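As máquinas já arrumam a casa? Conversa com uma engenheira da Villura

Setembro de 2025

A engenheira que nos recebe na Villura trabalha há muitos anos com braços robóticos e pediu para não ser citada pelo nome, porque prefere falar do trabalho e não dela própria. A empresa é pequena e divide o andar com a Enerus, que faz baterias. A nossa primeira pergunta foi a mais simples: quando é que um robô vai arrumar o quarto das crianças?

Ela ri um pouco. "Todos os visitantes perguntam isso. Eu respondo que arrumar um quarto são muitos trabalhos diferentes com um só nome. Apanhar uma coisa do chão é um. Saber onde essa coisa mora é outro, e este segundo é muito mais difícil."

O projeto principal chama-se Mangundap e começou em junho. O objetivo é retirar objetos misturados de um recipiente e passá-los para outro lugar, um por um. Parece pouco para quem vê de fora. Segundo ela, é o mesmo problema que existe numa loja, quando chegam devoluções todas juntas numa caixa, e também numa casa com filhos.

"Numa fábrica, a peça chega sempre igual e na mesma posição. O braço repete o movimento e não precisa de pensar. Com brinquedos e coisas da cozinha não há posição certa. Uma coisa está por cima da outra, e se o braço puxa a de baixo, a de cima mexe-se."

Perguntámos pelos resultados. Nos testes com objetos rígidos e separados, diz a engenheira, a garra consegue pegar em cerca de 90 por cento das tentativas. Quando os objetos se tocam, o número desce bastante, e ela não quis dizer quanto. Até agora a equipa, que tem 4 pessoas, registou 2.000 tentativas.

"Uma pessoa faz isto sem olhar, a falar ao telefone. Nós ficamos contentes quando corre bem vinte vezes seguidas."

Quais são os objetos mais difíceis? Os moles, responde logo. A roupa muda de forma quando se pega nela, e uma boneca tem braços e pernas que podem prender-se noutra coisa. Os objetos finos e deitados também são um problema, porque a garra tem de chegar muito perto do fundo. Um anel grosso, ao contrário, é quase um presente. 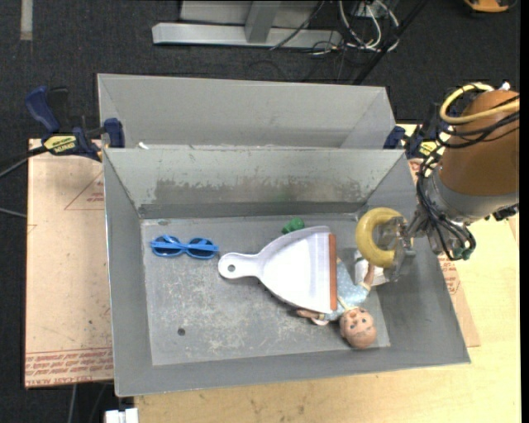
O anel amarelo na garra; no recipiente estão ainda a pá, os óculos azuis e a boneca.

E no chão da loja? A Vakomari, que vende artigos para a casa, quer experimentar o sistema na separação das devoluções. A engenheira concorda com a ideia, mas com condições: o braço fica num lugar fixo e há sempre um empregado perto. "Se me pedem uma máquina que anda pela loja e põe tudo na prateleira, eu digo que ainda não. Se me pedem uma máquina que esvazia uma caixa devagar, podemos conversar."

Sobre o preço, não quis dar valores. Sobre a sua própria casa, foi mais aberta: tem um aspirador automático, que fica preso debaixo do sofá, e o resto continua a ser arrumado à mão.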